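Keeping the Lane Outside: Grit, Dust and the Front Door

Anyone with a workshop at the end of a dirt road owns a share of that road, most of it on the floor. At Nillcombe we have spent years trying to give ours back.

Start with the potholes. Shoes pick up more from a worn hollow than from the flat part, so walk the flat part, even if it makes you look like you're avoiding someone. 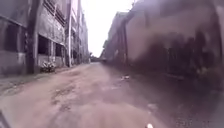
The lane between the old buildings. Keep left, where it's flatter.

Put 2 mats down, a stiff one outside and a soft one inside. The stiff one should be long enough for a full step with each foot. Shake both before you sweep, never after. I have done it the other way and got to sweep twice.

For gravel stuck in boot treads, an old butter knife beats any brush. Do not return the knife to the kitchen.

Carts and dollies are worse than boots. Small stones ride in on the wheels and then write their names across your floor. Where the route runs beside blacktop, push the cart on the blacktop and leave the dusty side to the pigeons.
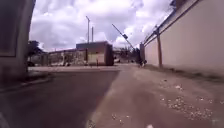
Semaan writes that a strip of old carpet, nailed upside down to a board, cleans cart wheels better than anything sold for the purpose, and that it should be hosed off once a week. Lisa agrees about the carpet and says once a month is plenty. I hose mine when it starts to look like the road.

Dust along a wall is another matter. Wind drops it at the foot and then changes its mind. Sprinkle a little water before sweeping — a little, or you've made mud — and use short strokes away from the door.
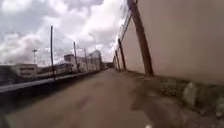 Prinside Household Notes, No. 205, page 10

Indoors, wipe sills with a damp rag folded in four, turning to a clean face each time. Dry dusters only move the dirt to a shelf you did yesterday. Rinse the rag in a bucket and empty it outside, well away from the mats.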